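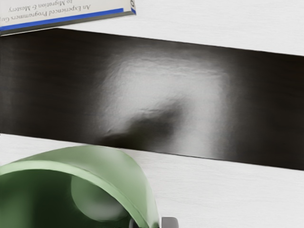 Figure 4. Rendered view from the Tallivgate scenes. The fingertips of the gripper are at the rim of a green mug, next to a glossy dark strip with a bright reflection near its center.

5.2 Reflections and rim grasps

The results in Section 5.1 treat all failures alike. In this section we split them by cause and look at one cause more closely, the reflections that form on glossy surfaces near the object to be grasped. Figure 4 is typical of the condition we care about. The pale patch on the strip has soft edges, and a dark rounded reflection sits inside it just above the rim of the mug. A policy that reads contrast as shape has several false edges to choose from at the moment it has to place its fingers.

Setup. All runs use the Vumden renderer and the Tallivgate scene set, which has 14 table layouts. Each layout mixes drinkware with everyday items such as books, and each has a dark strip across a white tabletop. We trained every policy on the same 2,000 demonstrations, recorded by teleoperation in simulation. Policies run at 15 Hz and take color images and the joint state of the arm as input. They get no depth. The task is to take hold of a mug or cup by its wall, one finger inside and one outside, and lift it clear of the table.

We compare three policies. The first, Base, is trained on the demonstrations exactly as recorded. The second, Jitter, adds the usual changes in brightness, contrast and hue. The third, Dresturano, is our method. It replays each demonstration in the renderer with the same arm motion but with the gloss of the strip and the positions of the lights drawn again at random. The action labels do not change. The policy sees the same approach to the same rim under many different reflections, and a consistency term in the loss asks it to give the same action for each of them.

The replay is cheap compared with collecting new data. It does need the full scene state to be logged with each demonstration, which the Katsaros logger does by default. Groups that only store video will not be able to use the method as described.

Evaluation. We ran 3,820 episodes in total, split evenly over the layouts as far as the number allowed. Starting poses were held fixed across policies so that each policy faced the same set of problems. Two of us (Matić and Hodžić) labeled the failures by hand from the replays without knowing which policy had produced them. Where the two labels differed, Stanciu made the final call. We used four labels: missed rim, slipped after closing, collision on approach, and timeout.

Results. Missed rim was the most common failure for Base, and most of these misses had a bright reflection in view during the last part of the approach. The gripper would slow down, drift toward the side where the reflection was, and close either over the outside of the mug or over nothing. Jitter made fewer of these errors on layouts with weak reflections and no fewer on layouts with strong ones. This fits what the augmentation does. It changes the whole picture at once, while a reflection is local and moves against the surface as the camera moves.

Dresturano missed the rim less often than both on every layout. Slips after closing did not change, and we did not expect them to, given that they mostly come from friction and grip depth. Collisions went up slightly. In these episodes the policy came in faster than Base did, and it sometimes brushed the outer wall of the mug before the fingers were in place. We tried adding a speed penalty and it removed the extra collisions, but timeouts rose, so we left it out of the main results.

The gain was larger for wide mugs than for narrow cups. With a wide mug the camera is near the rim for a longer part of the approach, and only an arc of it may be visible, as in Figure 4. The policy then has less of the circle to go on, and a false edge does more harm. With a narrow cup more of the rim tends to stay in view - even Base can often recover.

Ablations. Taking out the consistency term while keeping the replayed images lost a little under half of the improvement. Keeping the term but changing only the lights, with gloss held fixed, lost less than that. Changing only the gloss was the weakest of the three. We read this as a sign that the position of the reflection matters more than its strength, although the two are hard to pull apart in a renderer where moving a light also changes how bright its reflection looks.

We also tested whether the policy had simply learned to ignore the strip. To do this we swapped the strip for a matte one of the same color at test time. All three policies did well, and the order between them disappeared. Živković suggested a further test with a glossy strip and no fixed lights, only an even dome. The results matched the matte case closely enough that we do not report them in a separate table. 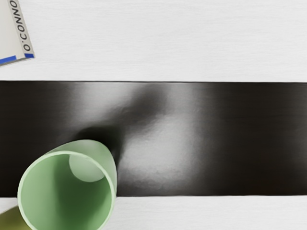
Would the same gain be expected if depth images were added to the input?

It would probably be smaller. Depth gives the policy a second way to find the rim, so false edges in the color image should matter less. In simulation the depth channel is also free of the errors that real sensors make on shiny surfaces, and a test with perfect depth would say little about use on a physical arm. We have not run this comparison.

Limits. The layouts share one kind of tabletop, and the strip is always dark. A light glossy surface would give reflections with lower contrast, and we cannot say how the policies would rank there. The objects we grasped were all opaque or close to it. Glass would bring reflections onto the object itself, where our replay step leaves materials unchanged. Orbán is extending the replay code to cover object materials as well, and the first runs will use the same 14 layouts so that the numbers can be compared with those in Section 5.1.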